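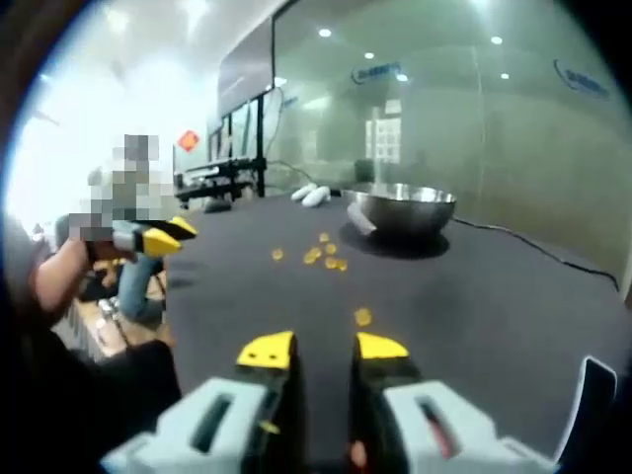
Small golden-yellow pieces on a dark tabletop.

Trenach Program on Genome Editing and Public Consent
Progress report to the Falto Fund
16 March 2018

Prepared by Hortensia Leiva, Program Lead

The reporting period covered the second round of consent interviews and the first full draft of the guidance on inherited gene changes. Work is on schedule in two of the three strands.

Public survey. The survey closed with 2,449 completed responses, against a target of 2,000. Rhydian Morris has finished cleaning the data. Responses from rural districts remain low, and the Kneath office has agreed to repeat the mailing there.

Interviews. Senan Dunne and Elis Parry held 18 interviews with families affected by inherited disease. Four more were postponed at the request of the families. Many of those interviewed asked who would keep their records once the study ends – a point the present consent form does not cover. A revised form is with the ethics board.

Guidance. The draft runs to 144 pages and will be shortened before outside review. The chapter on embryo research is late, pending legal advice on storage limits.

Budget. Spending is within the approved amount. We request permission to move unspent travel funds to translation.

The next report is due in June. Questions on the survey may be sent to Mr. Morris at the Trenach office.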